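Gristeck Storage Bench, six months in

Posted December 28, 2018

We bought the Gristeck bench in the summer to deal with the pile inside our back door. Two kids, two adults, one dog, and a mudroom that is really just a wide hallway with a window. Before the bench there was a row of hooks and a plastic tub, and everything that didn't fit in the tub went on the floor.

I looked at three others first. The Calluvex was cheaper but only rated for 200 pounds, and two grown people will sit down together to pull boots off whether the label allows it or not. The Lotlow had the nicest finish of the bunch and a lid with no soft hinge, which ruled it out with a four-year-old in the house. The third was an open-shelf design and I didn't want to look at the contents all day. The Gristeck cost me $377 with delivery. That is more than I had planned to spend on something people put wet mittens in.

Assembly

It comes in two boxes. Mine arrived a day apart, so check that you have both before you clear the hallway. The instructions are drawings only and they're decent, except for step 6, where the hinge plate is shown from the back with no hint that it is the back. I put it on upside down and had to take out all the screws again. The holes in the side panels lined up. The ones in the seat needed some persuading.

You get a hex key in the bag. Use your own screwdriver for the hinges. Start to finish it took me one evening, with a break for dinner.

The seat

It's a good height for adults and a little high for small kids, who end up kneeling on it. The cushion is sold separately and I'd skip it. My sister-in-law Svenja Ehlers has the same bench with the cushion, and hers slides forward every time someone stands up. She put a strip of rug gripper under it, which helped. Ours is bare and it's fine for the two minutes anyone sits there.

No wobble so far. There is a slight creak on the left side when I sit down hard, and tightening the leg bolts in the fall quieted it for a few weeks.

Storage

Inside there's one large space with a divider you can lift out. We left the divider in to begin with, shoes on one side and hats and gloves on the other. That lasted until school started. Then soccer gear went in, the dog's leash, a bike pump, and whatever toys came home in the car. I took the divider out in the end and it holds more that way, though you do have to dig.

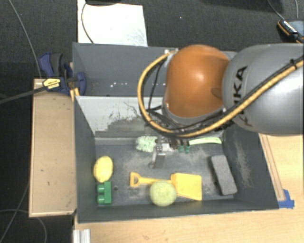
The depth is the main thing I would change. Anything small sinks to the bottom and stays there. A shallow tray along the back, even a cheap one, would have fixed this, and the bench has a ledge that looks as if it was meant to hold one. I wrote to Gristeck to ask. Finn Brinkmann from their customer service answered the next day and said a tray had been considered and they don't sell one. I cut down a drawer organizer to sit on the ledge and it does the job for keys and the dog's bags.

Air gets in through slots at the back. Keep the bench off the wall by the width of a finger or you block them. I had ours tight against the wall at first and the inside smelled like sneakers.

The lid

The soft hinge works well. Let go anywhere past halfway and the lid comes down slowly enough that a hand can get out of the way. It won't stay open below that point, so a child loading it alone needs to push it all the way up, and ours often doesn't bother.

Finish and cleaning

Ours is the gray. Mud wipes off with a damp cloth. The front edge of the seat has picked up two scratches from a backpack buckle, and they show up pale against the paint. The touch-up pen Gristeck sells is close in color and a bit too shiny. The feet have felt pads that came off in the first month. I replaced them with the screw-on kind.

Would I buy it again

Yes, at the sale price. They had one on last April, according to a neighbor who paid a good deal less than we did. At full price I would take another look at the Lotlow if your kids are older and the hinge doesn't matter to you. Measure your wall before ordering, and add a little for the lid, which sticks out past the sides.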